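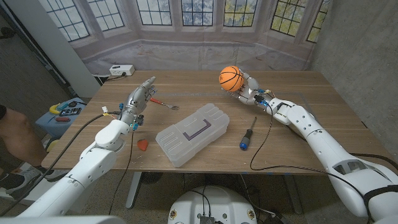
Table with a walnut-toned top; orange mini basketball at the right.

Subject: Re: [dining-ops] Reservation slots at Remico after the room change
Date: Saturday, January 6, 2024

Replying inline to the earlier message. I ran the floor at Lellora through a similar change, so some of this is from our logs and some is opinion.

> We are reopening Remico with a longer counter and fewer tables. The
> menu goes from a la carte to a set menu on weekends only. The plan is
> two seatings, both at fixed times, with the counter held back for
> walk-ins.

Fixed seatings work if the set menu has a known length. Time it before you publish the slots. We published first and then found that the fish course added 14 minutes on a full room, all of it at the pass. The second seating ran late every night until we moved the fish to a cold preparation.

Time from the moment the last guest of a party sits down, and stop when the card is returned. Kitchen tickets alone will give you a number that is too short.

> Question 1: should the counter be bookable at all? Sandari books
> theirs, Hellwig does not. The arguments on this list last June went
> both ways.

It depends on what the counter sells. At Hellwig it has its own short menu and turns quickly, so walk-ins fill it. If your counter guests get the same set menu as the tables, a walk-in will hold the seat for the full length of service, and you gain little from leaving it open. In that case I would book it. If you write a short menu for it, keep it open and post the wait at the door.

A mixed counter, part booked and part open, was the worst option we tried. Guests could see empty stools with a wait in force, and the host spent the evening explaining them.

> Question 2: the booking system wants a turn time per party size. We
> have one value for everything. Is that a problem?

Yes, on weeknights. A party of 2 and a party of 6 ordering a la carte do not finish together. Set separate values and review them after a month. On set menu nights a single value is fine, as the kitchen sets the pace. Check that your system can hold different turn times by day. Ours could not, and we had to keep a second floor plan for weekends and switch to it by hand before service.

> Question 3: grace period for late arrivals. We hold for 15 and then
> release.

With fixed seatings I would cut that to 10. Put it in the confirmation message and again in the reminder. Releasing the table is a separate matter from refusing the guest. We seat late parties when we can and tell them which courses will be shortened.

> Last item: we are thinking of printing the set menu with no
> descriptions, only the main ingredient of each dish.

No objection, but the allergen sheet must then carry the full detail, and the servers need it before the first seating, not during. Sauces are where this fails. Our short menu said "leeks" and the dressing had hazelnut in it. The sheet had been updated and the copy at the host stand had not. Date each copy and throw out the old ones at the end of service.

I can send our timing spreadsheet off list. The column headings are Lellora shorthand and will need changing.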